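Breron Table Arm, reviewed after a season on the returns bench

By Napaporn Wiriya
18th November
34 shares | 2 comments

We run a small returns operation for a housewares seller in Stoton. Boxes come back, somebody opens them, checks the contents, and decides whether they go back on the shelf. Since January the first part of that job has been shared with a Breron table arm, the two-finger model. I manage the bench and I also work shifts on it, so this review is from both sides.

Setup took longer than the sales sheet suggested. The arm itself was bolted down in a morning, but teaching it our items went on for weeks. We have no standard box. One customer sends back a kettle in its own carton, the next sends back six loose spoons in a padded envelope. The teaching is done by guiding the arm through a pick and saving it, and a person has to stand there for every one. Plan for that in your staffing. We didn't, and the packing side ran short for most of a month.

Once it knew the common shapes it settled down. Small cartons with flat sides are what it does best. It picks, turns and sets down at a steady pace and doesn't mind the hundredth box. Soft bags are its weak point. It will pinch a bag by whatever fold it finds, and if the contents slide to one end the bag swings and the drop is sloppy. We route most bags to a person now.

The fingers are plain and easy to swap, and I have no complaints about the build. The software is fair. Saved picks are listed by date and can't be renamed, so we keep a paper chart taped by the screen. The stop button is large and in the right place. It is louder than I wanted — not painful, but you notice when it shuts off for lunch.

What it changed for the people is harder to put in a review, but it's the part I would want to read. There were five of us on the bench before and there are five now. The jobs are different. Orathai Khamphan used to handle the small cartons all day and had a sore wrist by the end of every week. She now looks after the arm, clears its mistakes and teaches it new picks. Her wrist is better. She also says she talks to people less, and she's right, because the arm station faces the wall and we had to move her there.
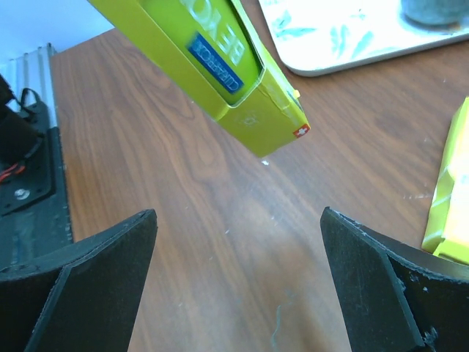

She asked for the same pay as the line leads, given that she was doing setup work, and it took the company far too long to agree. If you buy one of these, settle that first. The person who runs the arm is doing skilled work from the first day, and ours got the title long after she had the duties.

The other change is the pace. The arm doesn't speed up or slow down, and people next to it start to match it without being told to. We ended up putting a shelf between the arm and the checking station so finished boxes could pile up a little. That helped more than any setting in the software.

We tried a Teretti arm for 18 days before this one. It was quieter and had better menus, but it dropped more cartons and the support line kept office hours only. I would pick the Breron again for boxed goods. For a bench that mostly sees clothing or soft packs, I'd wait.

Comments (2)

Sung_R
Did you get the 30-day trial or buy outright? Our rep says the trial is gone.

packline_dee
Same thing here with the pay. I trained ours for months on the old rate. Good to see it in a review.

Related
Teretti bench arm: first look
Padded mats for standing work, compared
Label printers that survive a warehouse
Stoton returns center adds second shift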